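Robot Rules: How We Keep Fingers Safe at Clallow

Hello again, young makers! If you came to our open afternoon in September you may have met the robot arm in the Rosser Room, and you may also have noticed that the grown-ups kept stopping to check things before it was allowed to move. Lots of you asked why. Carys Price, who looks after the arm, has helped us write down the answers.

A robot arm is strong and patient, but it doesn't know what a finger is. Unless somebody has given it a way to notice you, it will carry on with its job exactly as it was told. So people who work with robots, all over the world, have agreed on rules for doing it safely. Some of them are in big books called standards (very long, and not many jokes). Ours fit on one sheet by the door.
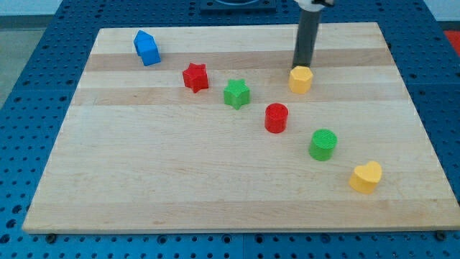 RULES FOR THE TABLE

Only the things for the job go on the board. Today's job is shapes, so there are stars, a heart, a little blue house and a few others, and the arm has its tool right down by the yellow hexagon. Pencils, drinks and your favourite rubber live somewhere else — even if you are only putting them down for a second.

Hands stay out while the arm is switched on. Has a shape ended up somewhere silly? Tell a grown-up, and wait until they have stopped the arm properly and said "clear" out loud.

Slow comes first. When Huw Nicholas tries out a new job, he sets the arm to its slowest speed and keeps one hand by the stop button the whole time, and he has been doing this for years and years!

The line on the floor is 900 millimetres from the table. That is nearly as long as a metre rule, and toes count too.

WHAT IF SOMETHING GOES WRONG?

Anybody may press the big stop button, and that includes you. You will never be told off for pressing it because you were worried. Afterwards we write what happened in the logbook, and a grown-up looks all round the table before the arm is started again.

Next time, Nest Gwynne will show you how to draw a safety sheet for a robot of your own.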